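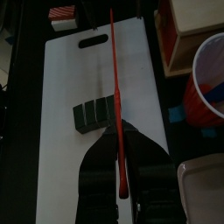 White board, dark block, red stick

Re: [kitchen-list] Zavel boards, worth the money?

On the list in April, a member wrote:
> I've had the Zavel for 3 months and I'm sold. It stays put,
> it doesn't hold a smell, and the slot at the end means I can
> hang it on the hook by the window. The seller says it's good
> for 2,000 washes. I paid 45 for mine at Lombardi and would
> pay it again. Has anyone got a reason not to?

I have a few.

Let's start with the 2,000 washes. Who ran a board through the dishwasher that many times, and what shape did it come out in? I wrote to the shop and asked. The reply quoted the same number back at me and thanked me for my interest. At one wash a day that's more than five years, and three months doesn't tell us much about year five.

Then there's the surface. The picture at the top shows a white plastic board with a handle slot, the kind we're all arguing over. Look at the scuffing and the little gray marks. They're faint, I'll give you that. But white shows everything, and I have yet to own a white board that I didn't end up scrubbing with baking soda on a Sunday-type afternoon when I had better things to do. My old Stamska went the same way and it cost a third as much.

As for hanging it up, any board with a hole in it will do that. I don't see why a slot should add to the price.

"Doesn't hold a smell" I'd like to hear again after somebody has done a big bag of onions on it. Mine was fine with bread and apples. So is a dinner plate.

What I would believe is a plain side by side: one Zavel, one Brostetti, same knife, same jobs, same sink, and photos of both once a month. If anyone has the two already and is willing to do it, I'll read every post. Until then I'm keeping my 45 and my ugly Stamska.

One real question for the original poster: does yours lie flat after a hot wash? My last one rocked, and I ended up with a folded dish towel under one corner.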